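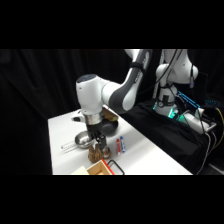
Ticket 1058: Curing light shuts off mid-cycle, operatory 2
Status: Closed
Unit: Birkard cordless curing light with charging base

Reported problem
Light stops before the 20-second cycle finishes. No error tone. Happens on upper molar restorations more than anywhere else. Base shows a full charge. Staff have been re-curing each layer as a precaution.

Monday, 8:10 a.m.
Swapped battery with the spare from operatory 1. Fault remains. Returned battery to its own handpiece.

8:25 a.m.
Ran the light on the bench, handpiece level. Full cycle completed every time. Repeated with the tip angled up and light pressure on the barrel. Cut out twice. Points to an intermittent contact, not the LED or the timer.

8:40 a.m.
Removed battery and checked the contacts in the handle. Film of dried disinfectant on the negative spring, spring sitting low. Cleaned with isopropyl alcohol on a lint-free swab and let dry. Spring did not return to full height.

9:05 a.m.
Radiometer reading at the tip is within the maker's range. Light guide has no chips or bonded resin. Barrier sleeves are the Modomero type and fit without pressing on the switch.

Action
Handpiece pulled from use and tagged. Loaner placed in operatory 2. Contact spring ordered through Oshima.

Update, part received
Spring replaced. Ran full cycles at all angles with no cutout. Radiometer reading unchanged. Handpiece returned to operatory 2, loaner back in storage.

Follow-up
Wipe handles with a damp cloth only. Do not spray the battery bay. Check contacts at the monthly output test.

Related tickets
Usine compressor cycling with no air demand
Handpiece coupler leaking at swivel
Sensor not detected after workstation restart
Autoclave door gasket replacement
Low suction, operatory 2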